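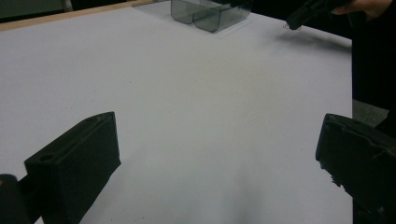
Chapter 2
Small Things: Why Sorting a Drawer Is Harder Than Building a Car

I want to start with the junk drawer in my kitchen. It holds rubber bands, dead batteries, a key to a house I sold, and a layer of tiny stuff at the bottom that I can only call crumbs with ambitions. Tidying it takes me ten minutes and no thought at all (I usually have the radio on!). Keep that drawer in mind, because we'll be coming back to it for the whole chapter.

My first job was at Skollberg, a factory in Stesholm that made door hinges. The robots there put in 2000 screws a shift, and I was completely in love with them. Then one afternoon a tray of washers tipped over. The line stopped, and my boss, Torben Schwerdtfeger, got down on his knees and picked up every washer by hand. The robots waited. I've been interested in that kind of waiting ever since.

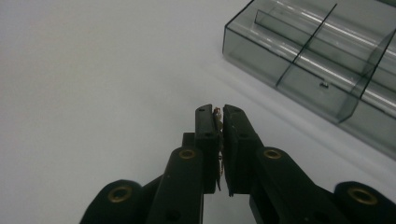 Think about what your fingertips do when you pick up something very small. You don't aim at one exact point, you come in a bit wide, brush the table, feel the thing and close. If it tips, you roll it. Now try the same job with two stiff blocks for fingers. A thin scrap pinched between black jaws like these, so thin that most of it disappears edge-on between the pads, leaves very little for a camera to look at, and a program relying on that camera may have to guess whether it's holding anything. Students tend to blame the motors. I'd look at the sensing first, and we'll do that in Section 2.2.

Then there's letting go, which gets far less attention than it deserves. Light objects cling. They stick to rubber, they catch on a rough edge, they drop a moment late and land in the wrong compartment. When I taught this course at Prusport, one team tuned its sorting arm until it could grasp 78 out of 100 beads, and they were thrilled, and then we watched how many ended up in the right bin. It was a quiet ride home.

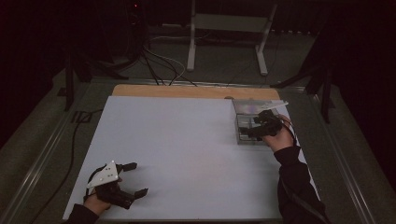
So can a machine do your junk drawer yet? My answer is "parts of it, on a good day." Give it a clear table, a few kinds of object and a box that stays put, and I'd happily bet lunch on it. Give it my drawer and I'd keep my money. My old lab partner Apolinar Escobedo thinks I'm too gloomy, and his side of the argument is in the reading at the end of the chapter.

Before you go on to Section 2.1, try the Carrillo exercise. Put on thick winter gloves, spill a spoonful of dry rice on a table, and move the grains one at a time into an ice cube tray. Stop after 600 seconds. Write down every way you dropped one, and bring the list to class.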